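Drustevby Shared Workshop
Learning Pages for Younger Visitors

How Two Robot Arms Learn to Share a Table

Visitors to the Drustevby workshop often ask how a robot is put together. The members have built one with 2 arms, and they call it Jarketti. This page explains how the arms are arranged and how they are taught to handle liquids. It is suitable for readers aged eight and over.

What an arm is made of

A robot arm has some parts in common with your own. It has a shoulder, an elbow and a wrist. The stiff pieces between the joints are called links, and on Jarketti they are silver. The black rings are the joints, where the arm can turn. Electricity and messages travel along black cables, which must have enough slack to let the arm bend. A cable that is too short would pull tight, and one that is too long could sweep a cup off the table.

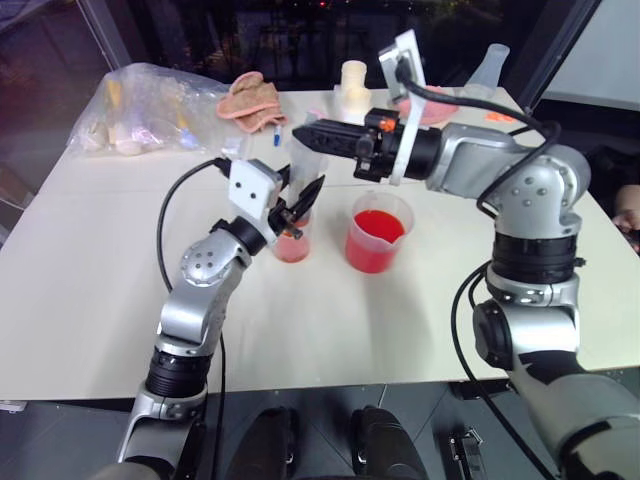 What the grippers do

At the end of each arm is a gripper, which has two fingers. Your hand has five, and it can also feel whether a cup is slipping. A gripper must manage with less. The pads on its fingers have a raised pattern, rather like the sole of a shoe, so that smooth plastic does not slide away.

Squeezing is a matter of care. A thin plastic cup will bend if it is pressed too hard, and the drink inside will rise up and spill. Members at Drustevby practised with empty cups for the whole of February before any coloured liquid was allowed on the table.

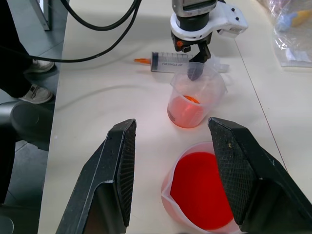

Each movement is stored in the computer as a list of positions, one after another, and a single try may need 1085 of them. The computer reads through the list very quickly. If one position is wrong, the arm may stop in the wrong place, and the members must find the mistake and correct it.

Why liquids are difficult

A wooden block keeps its shape when it is lifted. A liquid does not. It leans to one side when its container is tilted, and it goes on rocking after the container has stopped. The arm must therefore begin slowly and finish slowly.
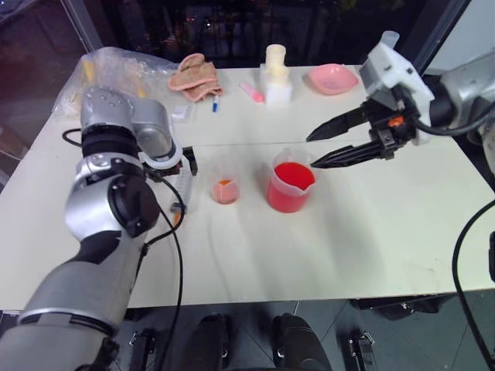
The members chose measuring as Jarketti's first task because it can be checked. Anyone may read the marks on a container and see whether the amount is correct. Strong colours are a help in this work, and the bright red in the large beaker is much easier to see through clear plastic than plain water would be. A syringe has marks along its barrel too, and it is useful for moving small amounts.

Words to remember

Link: a stiff part of a robot arm.
Joint: a place where the arm can turn.
Gripper: the part that takes hold of things.

Children are welcome at the workshop when accompanied by an adult. Visitors are asked to stay behind the yellow line while the arms are switched on.

Page last reviewed: March 21, 2024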